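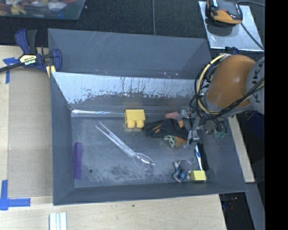 How to Sort a Junk Drawer

Pull the whole drawer out and tip it onto a towel. Working inside the drawer takes longer, and small things stay hidden at the back.

1. Throw out the obvious trash first: dried-up pens, dead batteries (these go to a drop-off point), takeout menus, keys that fit nothing.

2. Make 4 piles – tools, stationery, kitchen odds and ends, and things that belong in another room. Carry that last pile away before you go on.

3. Wipe the drawer with warm water and a little dish soap. Leave it to dry fully.

4. Measure the inside. Mine is 70 cm wide, so two Pinby trays fit side by side with a gap for the tape measure. Cut-down cereal boxes do the same job.

5. Put the things you reach for most at the front. Plastic cutlery can go in a zip bag – if you haven't used it by December, let it go.

Drawer sticking when you put it back? Rub a candle stub along both runners and slide it in and out a few times.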